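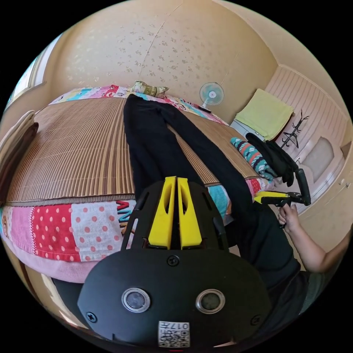
What is a bed mat?
A bed mat is a thin, flexible sheet of bamboo, cane, rush or grass laid over a mattress or bare bed base to give a cooler sleeping surface in hot weather.

Bed mat

Bed mats are used across much of East and Southeast Asia, and in parts of South Asia and West Africa. They are sold in Australia mainly through Asian grocers, homewares shops and market stalls, with most sales falling between November and February.

Materials
Bamboo mats are made from narrow slats or split strips, joined with thread or woven together. The outer layer of the cane is harder and smoother than the inner layer, and mats cut from it cost more. Rush and sedge mats are softer and can be folded, but they mark easily and hold moisture. Rattan sits between the two in both price and stiffness. Colour ranges from pale straw to dark brown, depending on the plant and on whether the strips have been heated during manufacture.

Use
The mat goes on top of the fitted sheet, or directly on the mattress. It works by letting air move under the body and by absorbing less warmth than cotton or foam. Some sleepers put a light sheet over it – this lessens the cooling but stops hair and skin catching between the slats. A quilt or doona is often kept on the bed for the early morning.

Sizes
Sizes follow local mattress standards, which differ between countries. Imported mats may fall short of an Australian queen or king bed by several centimetres. The Filden range, made at Tremberg, is cut to Australian sizes and includes a child's mat 100 cm long.

Care
Mats are wiped with a damp cloth and dried in the shade. Strong sun makes bamboo brittle. Rush mats should not be soaked. For storage, slatted mats are rolled along the slats and kept upright in a dry cupboard. Mould is the usual cause of failure in humid areas.

History
Widad Sayegh's survey of household inventories, The Summer Bed, lists 972 entries for mats, 22 of them described as repaired. Ebuka Lawal has questioned the figure on the grounds that floor mats and bed mats were often recorded under one word.

See also
Bedding
Tatami
Quilt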